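Contents Previous Chapter 9 Next Glossary Index

Chapter 9
Visiting a Robot Workshop

Reading time: 11 minutes

In July a group of second-year students from the technical college in Harawira spent a day at Sotulard, a company that programs robot arms for handling small goods. The visit was set up by their instructor, Carleen Kerslake, who wanted them to see an arm at work before they wrote any code for one. Most of the examples in this chapter come from that day and from the notes the students took.

The company holds an open day twice a year. Visitors are split into small groups, and each group stays with one engineer from start to finish. The Harawira students were with Sem Van Damme, who began by asking them to put their bags under the coat rack and to stay on their own side of the table whenever the arm was powered.

He then talked for a while about why small objects are hard to handle. A box has flat sides and stays where it is put. A thin rod lying flat gives a gripper very little to close on, and the fingers have to come down close to the table without pressing into it. If the height is set too low, the arm pushes against the surface and stops with a fault. If it is set too high, the fingers close on air. One student, Nikau Cartwright, asked how the height was found. Van Damme said that the operator lowers the arm slowly by hand control, saves the position, and repeats the step whenever the table or the gripper is changed.

The job shown to visitors was of this kind. The arm is mounted overhead, so it reaches down to the table and leaves the sides clear for people to stand and watch. Kerslake asked her students to write down three things during the demonstration: the direction the gripper pointed, how near its tip came to the wood, and where the orange rods lay in relation to it. You should do the same with the picture before going on to Section 9.1. Keep your answers, as you will need them for the exercises on approach height.

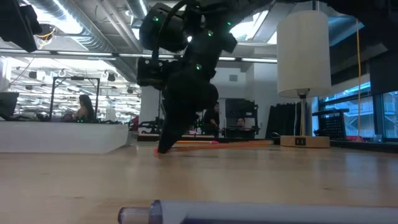 9.1 Before the Demonstration

A good demonstration is planned in advance. The engineer decides which objects will be used, where they will be placed, and what will happen if a pick fails. At Sotulard this plan fits on one sheet of paper, and a copy is handed to each visitor at the door.

Questions about this chapter: write to the Plastley textbook desk. Copyright Plastley. All rights reserved. Back to top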